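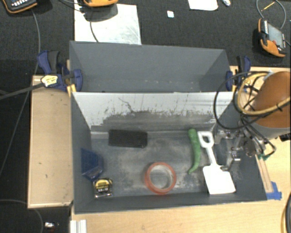 Home & Workshop Desk

The Bin by the Back Door
By Yolanda Lozano

Everybody I know has one. It might be a drawer, or a basket on top of the fridge, or a coffee can in the garage, but somewhere in the house there's a place where the things with no place go to live. Mine is a gray bin. Two gray bins, if you want to get technical, but the second one is my great hope for the future and we'll get to that.

I've been writing for this desk long enough to have strong feelings about storage (I once drove across three counties to look at a pantry), and I still have a tape measure sharing a bin with a chili pepper. A green one, big, with a curly little tip! It came in with the groceries, I needed both hands for the door, and into the bin it went. Right alongside it is a white toy shovel with a D-shaped handle, left over from a beach trip my nephew has completely forgotten. Then there's the tape measure, a roll of reddish-orange tape, a black block with nice rounded corners, and a navy-blue thing with lots of flat faces that I could not name for you if you offered me money.

I decided in February that I was going to understand this bin. Not clean it out, necessarily. Understand it.

So I called Heloísa Vieira, who runs a little organizing business called Trasemik out of her sister's sewing room, and I asked her what she would do with a bin like mine. I was expecting a label maker. What I got was a long pause, and then, "Well, what do you reach for?"

The tape measure, I said. Always the tape measure. I hang a lot of pictures and I hang them badly, so I hang them again.

"Then that's what the bin is for," she said. "The other stuff moved in with it."

I loved that. I thought about it for days. Heloísa's idea is that every catch-all starts with one honest item, something you use so often that putting it away properly is a nuisance. You set it down somewhere handy. Then the tape goes next to it (tape and a tape measure, perfectly reasonable neighbors) and after that the door is open and in walks the shovel.

She had me try something she does with all her clients, which is to take each thing out and say where I'd look for it if I'd lost it. You have to say it out loud, and fast. The tape measure: the bin. The tape: the bin. The pepper: the fridge, obviously, come on. The shovel: I said "the car," which surprised me, but that's where the beach things ride all summer, so the car is where it lives now. The black block took me a minute. I use it to prop the window over the sink, and it had never once crossed my mind to keep it on the windowsill.

And the blue thing! I passed the blue thing around at dinner. Arnar Lykkegaard, my neighbor, turned it over a few times and said it looked like part of a game. My husband thought it was off a lamp. Heloísa gives mystery objects a deadline, and she's strict about it: two weeks out on the counter where everyone has to look at it, and if it hasn't been claimed it goes. I'm on day nine. I've gotten kind of fond of it.

I should say something about the bin itself, because I get letters. Yes, it's scratched. It's scraped up like crazy along the inside and the bottom is all scuffed and cloudy, and I wouldn't trade it. I bought the pair at Henríquez, the restaurant supply place that used to be next to the tire shop, back in 2000, and I've hauled potting soil in them and wet boots and one time a very angry cat. A pretty basket would have been in shreds by the second winter. What you want for a catch-all is straight sides, an open top and a flat floor, so that things lie down where you can see them. Skip the lid. A lid is how you end up stacking things on the lid.

Size matters more than I knew, too. Guðlaug Dalsgaard, who used to teach the home repair class at the community center, told me she once emptied a kitchen catch-all with a student and they pulled out 41 pens. It was a deep bin, the kind you dig in. Hers is shallow enough that she can see the bottom from across the room, and when she can't see the bottom she knows it's time.

I do like that as a rule, and I've been using it on the light wood table where my bins sit. If I can see the scuffs, we're fine.

As for the second bin, the one right behind it, that's for things on their way out of the house. Library books, the casserole dish that belongs to Arnar, returns. It's empty at the moment, as far as I can tell from here, and I'm proud of that.

The pepper went into a pot of beans, by the way. The tape measure's back in the bin, and I've got the hallway pictures to do over again this weekend.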